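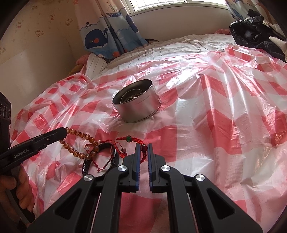
Kullix Opens Sign-Ups for Its Winter Jewelry Tidy

2 min read

GRASTBRIDGE, Tuesday, December 31, 2024 – Kullix, the home organizing studio on Montecinos Street, is starting the new year with the smallest job in the house. Sign-ups are open now for the Winter Jewelry Tidy, a run of 11 evening sessions on sorting, untangling and storing the bracelets, necklaces and odds and ends that pile up in tins and drawers.

The sessions grew out of the studio's fall closet classes, where people kept asking what to do with the jewelry they found along the way. Most of it was everyday stuff: bead bracelets, knotted cords, a black bangle or two, one earring still hoping for its partner.

"I love this part of a house," said Myrtle Nguyen-Tran, who founded Kullix and will lead the evenings. "You tip out a tin on the bed and there's a red cord bracelet wound right through the amber-colored beads, and you're back on the vacation where you bought one of them! People come in to tidy and end up telling stories for half the night, and I'm all for it."

Each session begins with everything spread out on a wipe-clean sheet, the brighter the better. Thin braided cords come out of the tangle first, then the thicker knotted ones, and beaded strands are laid flat in loops of their own. Guests check the knots and elastic before anything goes back in its tin, and pieces that need restringing go in a separate envelope.

There will be plenty of time for the fiddly bits. Hamish Sutherland, who repairs beadwork at Bustau in Grastbridge, will join every evening to show how to retie a sliding knot and how to finish loose cord ends so they don't fray.

"Cord bracelets get thrown out far too soon," Sutherland said. "Give me a good pin and a bit of patience and I can save most of them. I can't wait to see what comes through the door."

Guests should bring their own jewelry and whatever they keep it in. A plain round metal tin works beautifully, especially with a scrap of soft cloth in the bottom. Kullix will supply sheets, pins, cord and envelopes.

Sessions last two hours and cost $20 a person, with about 40 places across the whole run. Sign up at the Kullix front desk during opening hours.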